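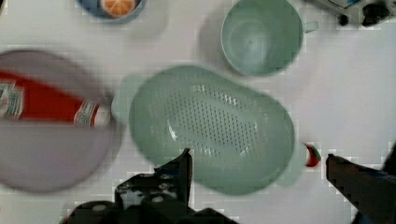 Griltine colander and cup, with the ketchup across the plate.

Review: Veseck Griltine Dishes and Pretend Food
Posted 11 Nov 2018 in Toys We Paid For

I own one good colander. It is green, it has two handles, it drains evenly across the whole floor, and it belongs to a child who has never cooked a noodle in her life. My own colander, the one I use for actual pasta, has a leg missing and leans in the sink like a man waiting for a bus.

That more or less sums up how I feel about the Griltine set from Veseck, which has been in our house since January. The dishes are better than they need to be. The food is a mixed bag, and in our case literally, as it arrived in a bag.

Griltine comes in two boxes. One is dishes: plates, bowls, a cup, the colander, a pot and a spatula. The other is food, sold separately for $20, and you will buy it, because a child presented with a set of empty dishes will fill them with whatever is nearby and you will find your house keys under a lid at bedtime. I bought both boxes at Vusum, where they are kept on the bottom shelf at the eye level of the people least able to pay for them.

The dishes

The colander is the star. It's an oval tub in pale mint green with neat rows of small holes and a flat tab at either end to hold it by. The rim is thick and smooth. I have run my thumb around it looking for the sharp little seam that every molded toy seems to have somewhere, and I haven't found one. The tabs stick out far enough for a small hand to get a proper grip, and also far enough to catch on a cardigan pocket, which I mention only as a person who wears cardigans.

It drains well. I say this having tested it in the bath, in the sink, and once in the dog's water bowl when I wasn't consulted. It holds all of the fruit at once with space left over, so it ends up being the container the rest of the set is put away in. I doubt Veseck planned that, but they should put it on the box.

The cup is the same minty color, with a small loop handle on one side. The loop fits one of my fingers and two of hers. It's stable when it's empty and stable when it's full, and for the half second between those states you are on your own.

The big plate is a pale color I have given up trying to name. The box says lilac. In the morning I would call it gray with ambitions and under the kitchen light it goes toward pink. It looks nice next to the green in any case, and the whole set has a soft, washed-out palette that suggests somebody at Veseck has to look at toys on their own living room floor. I am grateful to this person. We used to have a set in orange and purple from another company and it was like living with a traffic accident.

There's a small blue dish too, the right size for a piece of fruit or a serving of nothing at all, presented with great ceremony. This one gets lost more than the others. It has turned up in a boot.

The pot is black, the spatula is green with slots, and they are almost always together. The spatula stands in the pot, head up, in the manner of a kitchen where someone knows what they're doing. It's stiffer than I expected and will lift a strawberry without bending. I have no complaints about the pot except that it's the piece most likely to be worn as a hat.

The food

I'll start with the ketchup. It is a red bottle with a white cap and a white label, and it's the only thing in the box that looks as though it came from a different, more serious toy company. From across the room I have mistaken it for the real thing, and on one occasion I took it out to a barbecue. The cap doesn't open. I can tell you this with confidence, as I stood there squeezing it over a burger for longer than I would like while people I had hoped to impress looked on.

For reasons I have never been given, in our house the ketchup is served lying down, in the middle of the largest plate, as a main course. I've tried to explain condiments. I was told that it was Tuesday's dinner and I could have it or not have it.

The strawberries are good. They are red with a green top, they're a believable size, and they roll. A rolling strawberry on a hard floor will travel under a refrigerator with real commitment. Get yourself a long wooden spoon now and keep it somewhere handy.

The orange shows its segments on the cut side, with the lines fanning out from the middle, and it's the piece I would point to if someone asked whether the people who made this had ever seen fruit. It sits cut side up in the blue dish like a small breakfast at a hotel you can't afford. The lime is green. I have nothing to add about the lime. It has never been chosen for a meal unless I chose it, and I think it knows.
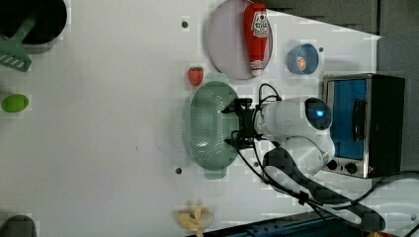 Setting it out

We do most of our pretend cooking at a white table, and a plain white surface turns out to be the best thing you can do for this set. The pale green and the pale plate look deliberate on it, the red things are easy to find at cleanup, and there's enough room for the pot to stay at one corner with its spatula while the colander takes the middle. On our old patterned rug, half of this food might as well have been in camouflage.

It does take up more space than the boxes suggest. The big plate and the colander between them will claim the center of any table you give them, and everything else arranges itself around the edge. If you have one of those narrow play counters with a shelf, measure it. Ours went to a cousin.

We have a stainless steel toaster oven near the dishes, with black knobs and a black handle. It isn't part of Griltine, and I bring it up because two people have written to ask if Veseck sells one. The boxes I bought had no appliance of any kind in them. The pretend food and an oven are a natural pair all the same, and "is it done yet" is a game that can run for an entire afternoon with very little input from an adult. If yours is an oven that works, the food stays out of it and so do the small hands. The leaflet says the same thing in far smaller type.

Cleaning is easy on everything except the colander. The holes are small, and small holes collect things. Play dough is the worst, because it goes in willingly and then sets. A wooden toothpick and a long phone call will clear it. Everything else gets a wipe, or a trip through warm water with a bit of dish soap. I put the cup through the dishwasher on the top rack by accident and it came out looking the same as it went in, though the leaflet says not to, and I wouldn't want to be quoted. 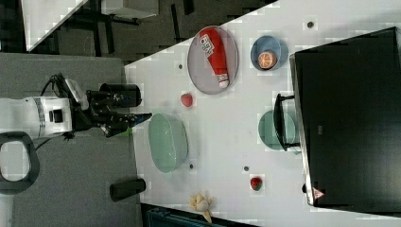

Reading time for this part: 5 minutes, or less if you skip the banana

Later notes on the Griltine set

I said I'd come back to this once the set had been properly lived with, so these are the bits that didn't fit above.

The banana. It is yellow, it has peel, and the peel splays out at the end in a way that is either charming or faintly alarming depending on how much sleep you've had. Children love it. It's picked up first by every visitor under the age of six and it gets talked into more than it gets eaten, mostly by people placing calls to a grandmother. I find it hard to store, as it never lies the way you want it to and it won't nest with anything. It goes in the colander last and sticks out of the top.

There is a round green plate as well, which I forgot to mention the first time, and that may tell you how much attention it gets next to the big one. It is a perfectly decent plate. The strawberries generally end up on the table beside it.

On color: the green pieces have stayed matched. I was ready for the cup to fade and the colander not to, since the cup spent the summer on a windowsill, but side by side I can't see a difference. The label on the ketchup is still on at all corners, and given the amount of bathwater it has met I consider this a small miracle of glue.

On age: the box says 3 and up and I'd agree. Younger than that and the strawberries are going straight in the mouth. At the upper end, my daughter is five and has recently begun charging for meals, so I think there's life in it yet. The prices at her restaurant are high. I was billed 2000 dollars for an orange, service not included.

A few of you asked how it compares with the Rathnayake set, the one in the cloth sack. We borrowed that for a month. The Rathnayake food is nicer to hold and there's more of it, but the dishes are shallow and the colander is just a bowl somebody has drawn dots on. If your child is mainly interested in shopping for food, get the Rathnayake. If she wants to serve it, wash it, drain it and send it back to the kitchen, the Griltine dishes are the ones I'd buy again.

My one real request to Veseck is for spare small dishes. The blue one is missing as I type. I've already checked the boots.

Good: the colander, the cup, the orange, colors you can live with
Less good: food sold separately, holes that eat play dough, rolling strawberries
Bought from: Vusum, with my own money
Would I buy it again: yes, and an extra colander for me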